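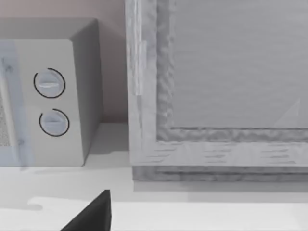 Figure 14. Kitchen counter with microwave oven.

Section 6: Preparing a Rental Unit for Guest Arrival

Revision dated 10/14/20. Issued by Modupe Ibrahim, Owner Services, Prodamora Vacation Rentals.

This section applies to all units enrolled in the Prodamora program at Lokis Beach and Dronmont Harbor. It covers the set-up of the Temba door lock, the thermostat, the guest network and the welcome folder. Owners who manage their own arrivals must complete every step before the unit is released for booking. Owners enrolled in Full Service should read 6.1 and 6.5 only.

6.1 Before You Begin

Have the following on hand:
Your owner number, as printed on the first page of your rental agreement
The six-digit installer code supplied with the Temba lock
Four new AA alkaline batteries
The name and password of the guest network
The current parking passes for the unit

NOTE: Rechargeable batteries must not be used in the lock. They lose voltage suddenly and the low-battery warning may not be given in time.

6.2 Setting Up the Door Lock

1. Open the door and keep it open until step 8 is complete.
2. Slide the battery cover upward and remove it from the inside half of the lock.
3. Insert the batteries, matching the marks inside the compartment. The keypad lights and the lock sounds one long tone.
4. Enter the installer code and press the lock symbol. Two short tones confirm that the code has been accepted.
5. Press 63, then the lock symbol, to enter rental mode.
6. Enter your owner number. If it has fewer than eight digits, enter zeros in front of it.
7. Enter a new owner code of six digits and repeat it when the keypad flashes.
8. With the door still open, enter the owner code and check that the bolt extends and retracts fully.
9. Replace the battery cover, close the door and repeat the test.

CAUTION: Do not close the door between steps 4 and 7. The lock will not accept a code from outside until rental mode has been set, and a locksmith's charge for opening the unit is billed to the owner.

If the keypad shows error 474, the owner number has not been recognized. Remove the batteries, wait one minute and begin again at step 3. If the error appears a second time, contact Owner Services before making another attempt. Three failed attempts will suspend the lock.

Guest codes are sent by Prodamora on the morning of arrival and expire at checkout. Owners must not give guests the owner code, including for early arrivals. Early arrival is arranged through the booking desk.

6.3 Setting the Thermostat

1. Press and hold Menu until the word Rental is displayed.
2. Select the season. Units at Dronmont Harbor remain on the winter setting through the end of February.
3. Set the vacant temperature to 60 degrees in winter or 80 degrees in summer.
4. Set the limits for guest use. The program requires that guests be able to choose any temperature between 68 and 76 degrees.
5. Press Save, then press and hold Menu again to lock the panel.

NOTE: In units with balcony or porch doors, the door sensor stops the cooling after a door has been left open for five minutes. Cooling resumes when the door is closed. Please leave the printed notice on this subject in the welcome folder — it answers the question guests most often call about.

6.4 Connecting the Guest Network

1. Plug the router into the outlet marked for it in the hall closet or media cabinet.
2. Wait until the status light is steady.
3. Join the guest network from a telephone or laptop and open any web page.
4. Walk through each bedroom and onto each porch with the device and confirm that the page still loads.
5. Write the network name and password on the card provided. Print clearly and do not use cursive.

The owner's private network must have a different name and password. Prodamora cannot assist guests who have been given access to a private network.

6.5 The Welcome Folder

Place the folder in the entry, or on the dining table where the unit has no entry furniture. It must contain:
The network card
The beach access map for Lokis Beach, or the harbor map for Dronmont Harbor
Pool hours and wristband rules
Trash and recycling pickup times
The checkout list
The emergency page, with the full street address of the unit

Parking passes belong in the front pocket. A lost pass is replaced by the association office at the owner's expense, and the old pass number is cancelled.

Personal notes to guests are welcome, provided they do not change the checkout time, the pet policy or the occupancy limit stated in the booking.

6.6 Releasing the Unit

1. Sign in to the owner page and select Unit Status.
2. Confirm each item on the readiness form.
3. Select Release. The unit appears on the booking calendar within one hour.

If an item cannot be confirmed, leave the unit on hold and submit Form 133 with a short description of the problem. A unit released with an open Form 133 will be returned to hold.

For mid-season battery replacement, see Section 7.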